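Skallitow Laundry Scheme opens for sign-ups, 2213 homes can join

June 23, 2018. For immediate release.

Skallitow households can sign up from today for a new shared laundry scheme run by Statar, the home services firm. Drying space, ironing, small repairs. One price, paid monthly. First collections in August.

The scheme covers the 2213 homes between the canal and Hindemine Road, most of them flats with no garden and no outside line. Many residents told us they dry clothes over doors and radiators right through the winter. Damp walls, musty towels, no room to sit down. We wanted to do somthing about it.

The main drying room will be at Teixeira House, in the old post office on the corner. Open early till late. Bring your wet washing in, hang it up, come back for it the same evening. Or leave it with staff and have it folded.
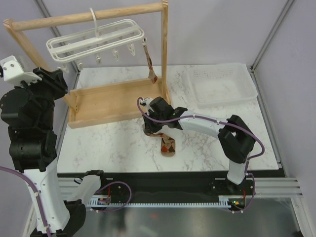

Members get 2 visits a week as standard, 3 if there is a baby in the house. Ironing is charged by the bag. Buttons, hems and zips are done on site by the repair desk, and curtains can be booked in seperately, please ring first as they take up a lot of room.

"I grew up in a flat over a shop and there were always shirts in the way of the telly," said Selamawit Worku, who manages the scheme for Statar. "People shouldn't have to pick between dry clothes and a dry bedroom. We've kept the forms short and the price low. Come in and have a look round."

Places in the first round are limited to up to 1000 households. Homes without any outdoor space go first, then everyone else in order of signing up. Anyone who misses out goes on the waiting list, no need to fill in the form again.

Sign-up forms are at Teixeira House, the Skallitow library and the doctor's surgery on Hindemine Road. Proof of address needed. Tenants do not need their landlord's permission to join.

Notes to editors

Statar provides laundry, cleaning and repair services to homes in and around Skallitow.

Selamawit Worku is available for interview. Visits to the drying room by arrangement, mornings best. Please contact the Statar press desk.

ENDS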